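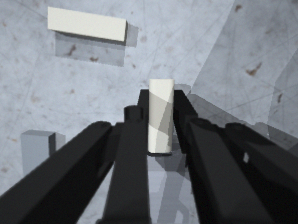

Chapter 4
Listening to the Movie

Before you read any further, go find a movie you know well, pick a scene where two people talk in a kitchen, and turn your back on the screen. Play it twice. I'll wait.

If you're like most of the students I've taught, you heard the dialogue the first time through and not much else. The second time you probably started picking up the fridge, a chair leg, maybe a car going by outside. All of that was put there by someone. The fridge on a film set is usually switched off while the camera is rolling (sound crews hate fridges), so the hum you heard was most likely added months later by a person sitting in a dark room with a cup of cold coffee. I was that person for a couple of winters, and I loved it!

I came to sound by accident. I was hired as a runner on a ghost story called Horker, directed by Borislav Vidmar and shot in an old grain store in Grivstead one very cold February. We had almost no money. The whole sound budget was $2,000, and half of that went on renting a decent microphone. When we sat down to watch the first rough cut, it looked pretty good and it sounded terrible – every line bounced off the walls as if the actors were standing in a swimming pool.

So we recorded nearly all of it again. Footsteps, coats, door handles, breathing. I must have walked up and down the same wooden board 100 times in borrowed boots while Borislav shouted "heavier!" from the next room. When we ran the new version for the cast, the lead actress told us we'd found better takes of her. They were the same takes. All we had changed was what you heard while you looked at them, and I've been a bit of a bore on the subject ever since.

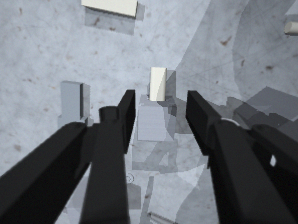
Courtesy of Kodovix, August 2018

This chapter splits a soundtrack into its main parts: speech, effects, background and music. You'll see other books divide it up differently, and that's fine. I like this way because it matches how the tracks are laid out when you sit down to mix, and because it gives beginners a decent order to listen in. Start with speech, since your ear will go there anyway, then make yourself ignore it.

We'll also spend a good while on silence. Real silence hardly ever turns up in movies, and when it does, people in the theater start to shift in their seats and wonder if something has broken. What we call a quiet scene is normally full of tiny noises – cloth, wind, a clock two rooms away. The cellar scene in Horker has no music at all, and it's still the busiest stretch of the film on the mixing desk.

Later on we'll go through a short thriller, Dervishi, in some detail. It was made with a crew of six, so it's easy to work out who did what, and its director was kind enough to let me use the early mix next to the final one. Listen to both on headphones if you have them. Laptop speakers will lose most of the low end, and the low end is where the fun is.

Words to look out for in this chapter: room tone, foley, off-screen sound, sound bridge, dubbing, mix.

4.1 Room Tone

Every room has a sound of its own, even with everybody in it standing still and holding their breath.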